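Tridthorpe Household Recipe Cards

README, version 2, updated 26/11/2019

What this is

A transcribed set of 1,136 handwritten recipe cards from kitchens in and near Tridthorpe. Each card has been typed out once, checked once, and saved as a row in a single table. The cards were lent by families and returned to them after scanning. The scans are kept apart from this release, as some carry home addresses on the back.

Files

cards.csv – one row per card
ingredients.csv – one row per ingredient line, joined on card_id
units.txt – old measures and the spellings we found for them
changes.txt – edits between versions

Fields in cards.csv

card_id: four digits, with leading zeros
title: as written, spelling kept
box: the name of the lending box, such as Morwood or Gaillard
body: the method text, with line breaks replaced by a slash
hand: a letter for each handwriting we could tell apart within a box
decade: our estimate, blank if we had no grounds for one
notes: anything written in the margin

How the text was typed

Ginette Coste typed the Gaillard box, mostly in French, and Eldana Habte typed the rest. Crossed-out words are kept in square brackets. A word we could not read is entered as three question marks. Fractions are written with a slash (1/2, 3/4) and a mixed number has a space, so one and a half cups is "1 1/2 cups". Please watch for this if you open the file in a spreadsheet, which may turn fractions into dates.

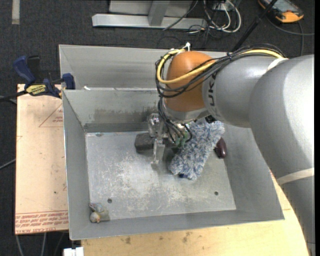
Robot arm with an orange-brown wrist joint, reaching into a gray sheet-metal tray.

Oven settings are left as the writer gave them. "Slow oven" and "quick oven" have not been turned into degrees. Eighteen cards give a number with no scale at all, and those are marked "scale?" in the notes field.

Known problems

The Morwood box has many near-copies of the same ginger cake. We kept them all, as the amounts differ – sometimes by a lot. If you want one row per dish you will need to merge them yourself.

Decade is weak. It leans on paper type and on brand names in the text, and two people can easily disagree on it.

Canning and preserving cards are here as history. The times on them do not follow present safety advice and should not be used in a kitchen.

Sample file

The first 500 rows are also saved as cards_sample.csv. They are in box order and are not a random draw, so do not use them to work out how common a dish is.

Use

Free to use and share with credit to the Tridthorpe Household Recipe Cards. Please do not try to match cards to living people. The Tenetetti box was lent on the condition that it not be reprinted for sale, and its rows have "no_sale" in the notes field.

Next version

Planned for December. It will add the Tenetetti index cards and a fix for the accents lost in ingredients.csv.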